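Filed under: Student Work > Food & Society > Term Projects

What the Corner Shop Knows About Squash
A term project report by Geeta Goel

I came to this project by way of a failed one. My first proposal was a study of how people choose bread, and it fell apart when I learned that the people I wanted to study buy whichever bread is on sale. My advisor suggested vegetables. I suggested, a little sulkily, squash, thinking she would say no. She wrote "fine" in the margin and moved on to the next student.

So: why do people buy winter squash, what do they do with it once they have it, and how much of it ends up in the trash? I spent the term asking. I had two shops willing to let me stand near the produce. One was Gautam, a family grocery with four narrow aisles and a radio that is never quite on a station. The other was Birkico, a much larger store that made me wear a visitor badge and stand on a particular mat. In all I talked to 62 shoppers and followed up at home with 25 of them, by phone, at what I was told was always a bad time.

Background

Most of what I read before starting was about fruit. People have written a great deal about apples. Squash gets a paragraph here and there, usually right after the word "gourds," and the writers seem to want to get back to apples. The main thing I took from the reading is that a squash is a fruit in the botanical sense and a vegetable in the supper sense, and that anyone who brings this up at supper is not invited back. I tested this on my aunt. The literature holds up.

Winter squash are harvested in the fall with hard skins and keep for weeks or months somewhere cool and dry. That long shelf life matters for the rest of this report. It is the reason people give for buying one, and as far as I can tell it is also the reason they never eat it.

Method

I used a short interview at the shop, with a form I rewrote three times. The first version asked, "What role does squash play in your household?" A man at Gautam read it over my shoulder and said, "Is it in trouble?" The second version was better but ran to two pages, and people started backing away when they saw me turn it over. The final version had seven questions and took as long as it takes to bag some onions.

The phone follow-up was two weeks later. I asked where the squash was now. I had expected answers like "we ate it" and "we threw it out." I had not left enough room on the form for "on the piano."

I did not weigh anything. My proposal said I would, and I borrowed a kitchen scale from the department, and it turned out to need a kind of battery that neither shop sold. Birkico sells kayaks.

Results, part one: why people buy it

The largest group of shoppers said they bought squash because of how it looked. They didn't say so at first. At first they said soup. But when I asked what kind of soup, a lot of them looked down at the thing in their arms as though it might know. Color came up often, and so did stripes. Several people told me they had picked "the good one," and when I asked what made it good, they said the stem.

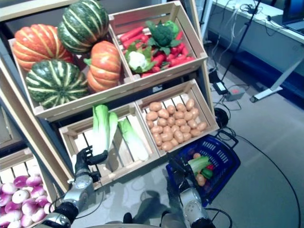 Vol. 7, No. 2 | p. 20

A display does a lot of this work before the shopper has had a thought of any kind. Pumpkins with orange skin and pale ribs next to dark green ones with stripes, packed together in a wooden crate, say "harvest" very loudly, and people will walk past a perfectly decent bin of plain tan butternuts to get to them. The produce manager at Gautam understood this long before I did. She keeps the butternuts low and the striped ones at elbow height. She told me she once tried it the other way and sold nothing but potatoes.

Price mattered less than I expected. At Birkico the squash was sold by the pound, and almost everyone I asked guessed the cost too low, then looked hurt at the register. They paid anyway. I think once you've carried a pumpkin through a store you feel some loyalty to it.

A smaller group bought squash to cook, and these people were terrifying. They knocked on things. One woman went through the entire bin at Gautam and left with nothing, and I wrote "expert" on her form.

Results, part two: where it goes

Of the 25 households I called back, 20 still had the squash, whole, uncut, two weeks later. I checked my notes on this several times. The most common location was the kitchen counter, followed by the front step. One was in a child's bedroom and had been given a name, which I was asked to leave out of the report.

The people who had cooked theirs mostly roasted it. Two made soup. One made a pie from a recipe on the back of a Binano pie dish box and described it as "a learning experience for the family." Only one household had thrown theirs away, and the woman who told me so sounded more ashamed than I think the situation called for.

The reason people gave for not cutting into the squash was nearly always the same: it was hard, they were a little afraid of the knife, and it would keep. I heard "it'll keep" so often that I made it a column.

Discussion

My original question about waste now looks badly put. I had imagined food being bought, forgotten, and thrown out. What I found was food that had quietly changed jobs. A squash on the counter in October is dinner. By February it is furniture. When it finally goes soft underneath, people throw it out the way you would throw out an old lamp, and I doubt many of them would count it as food waste if you asked. I should have asked.

There is a practical point for shops in this. If they want squash to be eaten, selling it already cut would remove the knife problem. Gautam tried halves in plastic wrap during my last weeks there and they went fast, to people who had not been buying squash at all. The striped whole ones kept selling to everybody else. I suspect these are two separate products that happen to grow on a vine.

Limitations

Two shops in one town is not many. I also have reason to think my being there changed things. At least one man bought a pumpkin because he felt bad for me. My phone follow-up missed anyone who doesn't pick up for unknown numbers, and those may be exactly the sensible people who cook their vegetables.

Thanks to the staff at both stores, and to my advisor, who read the draft and asked whether I had considered bread.

Comments (3)

marrowfan: We have one on the piano too. I thought we were the only ones.

T. in the back row: You can microwave a whole one for a couple of minutes and then the knife goes in fine. Poke holes in it first. Please poke holes in it first.

Dunuvgate_reader: Would like to see the three versions of the form in an appendix. Also what was the squash's name

More student reports
Waiting for the Toaster: Lines and Manners in a Dining Hall
Who Takes the Last Dumpling?
A Short History of the Dunuvgate Farmers' Market
Lunch Trades in the Fourth Grade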